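**Ticket 127 - hanging cell, shorts not presented waistband-first**
Site: Tikusitz returns floor
Status: open

Cell stops with "no grasp" on elastic-waist shorts. Trousers and shirts run normally. 17 stops logged in 53 garments on the early shift.

- Restarted Plovow controller: no change.
- Lowered grasp threshold to 40: fewer stops, more crooked hangs. Reverted.
- Checked the work instruction. It still says "lay flat", written for hand hanging, with no orientation given.

Staff who used to hang now lay out garments and clear stops. On shorts the clearing takes longer than hanging did, and it isn't in the shift target.

Orientation under test - waistband right, toward the hanger:
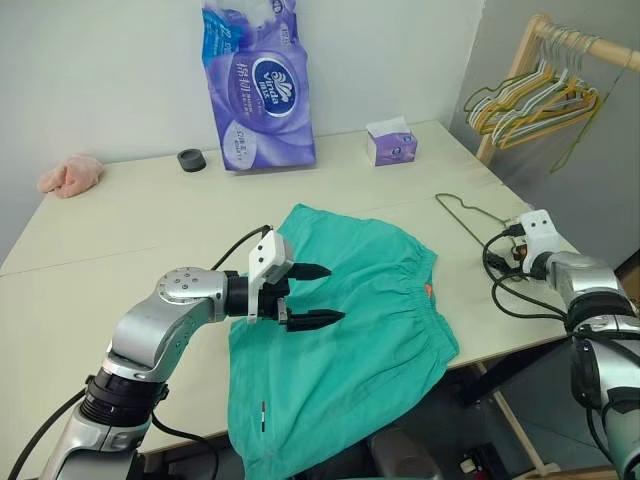

Blažena Vlček: Fine with the orientation if it goes into the instruction. The hourly target was set before we had stops to clear, so please change both together. Two of us would also like reset rights, we currently wait for maintenance every time.

Reset rights requested from Jekeo. Target passed to shift planning. Ticket stays open until the instruction is reissued.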